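Journal de novembre, le cube et le bac

Rentrée de chez Porkton avec les pieds gelés et une méthode de plus. Ayana Gudeta y croit dur comme fer. Elle a suivi les deux soirées, elle a pris des notes, et elle m'a répété dans le tram que « tout objet doit avoir son bac ». Tout objet, vraiment ? Je lui ai demandé ce qu'elle faisait des ciseaux, qui chez moi vivent dans quatre pièces à la fois. Elle m'a répondu que c'était justement le problème.

Le principe tient sur une demi-page, malgré les 16 pages du livret. On vide une surface, on y pose un bac à rebord bas, on n'y met qu'un seul objet, et on attend de voir ce qui manque. Ce qui manque a le droit de revenir. Le reste part à la cave. J'ai une cave de la taille d'un placard, et personne chez Porkton n'avait l'air de trouver que cela comptait. 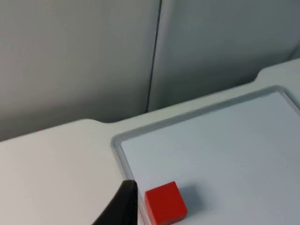

Temps de lecture : 2 min

Un cube rouge en bois, donc, dans un bac bleu-gris très pâle. C'est joli, je ne dis pas le contraire. Le rouge ressort bien sur le fond mat, et le rebord translucide a un côté boîte à goûter qui me plaît assez. Mais un cube ne sert à rien. Il ne se branche pas, il ne perd pas son capuchon, il ne vient pas avec une notice en onze langues. Évidemment que c'est rangé. Mettez-y mon courrier et on en reparle.

Ayana trouve que je fais exprès de ne pas comprendre. Selon elle, le cube sert à habituer l'œil : on regarde une chose seule dans un grand espace vide, et ensuite on supporte moins bien le tas de factures à côté. Peut-être. J'ai surtout remarqué que j'avais envie de poser mes clés dedans, dans tout ce bleu pâle inoccupé, et que je me suis retenue par politesse.

Il y a aussi la question des bacs. Le livret recommande le modèle Zeman, « ou équivalent », et je me méfie toujours d'une philosophie qui renvoie à un rayon de magasin. Pour désencombrer, il faudrait donc commencer par acheter. J'ai au-dessus du frigo une pile de boîtes à couvercle qui date de la méthode précédente, celle d'Eltstead, où il fallait tout étiqueter. Les étiquettes se sont décollées. Dans la boîte « divers », il y a les autres étiquettes.

Ce soir j'ai quand même dégagé le coin gauche du bureau. J'y ai mis le plateau du petit-déjeuner, faute de mieux, et dessus la gomme. Elle a tenu jusqu'au thé. Maintenant il y a la gomme, la tasse, la pince à linge du paquet de biscuits et le livret.

Penser à rendre son parapluie à Ayana. Rappeler le plombier avant midi.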